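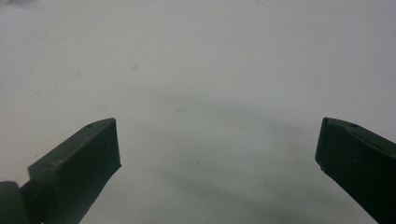 Pale surface, gripper open.

2 Jun 2023

Glue day. Wellow hide glue again, the batch we've been nursing since March, and it has opinions. Soaked the granules overnight in cold water as usual and came in to something with the consistency of a disappointed trifle. Topped it up, warmed it slowly, strained it through an old stocking. Smelt like a stable but ran off the brush properly by ten.

Test joints, all in beech offcuts from the Grollon rack:

- No. 1: rubbed joint, no clamp. Broke in the wood. Good.
- No. 2: same, but I answered the phone halfway through. Broke on the glue line with a sort of sigh.
- No. 3: clamped, warmed both faces first with the hairdryer. Broke in the wood, and took a bit of the bench hook with it.

So the glue is fine and the telephone is the problem. Warm the faces every time, even in June.

Weighed out a fresh lot for Monday: 100 g dry, 180 g water. The kitchen scales now insist on starting at 3 g with nothing on them, so knock that off whatever they tell you. The good scales are still at Marulanda being "looked at". Job number is 3098 if anyone else fancies ringing them. I have had my turn.

Chair repair: back left leg is out at last. Whoever did it before us used epoxy, two nails and, as far as I can tell, chewing gum. Steam shifted the gum. The nails had to be drilled round with the small hollow bit, which is now a slightly smaller hollow bit. Tenon is sound apart from one corner. Will let in a patch before regluing, grain running the long way this time – see my earlier entry on the stool, which I'd rather not discuss.

Ordered from Vondik: one hollow bit, two brushes, part 506 for the glue pot lid (the knob, again). They say a week. They said a week last time as well.

Still to do: label the jars. There are two with brown liquid in them on the window sill and only one is tea.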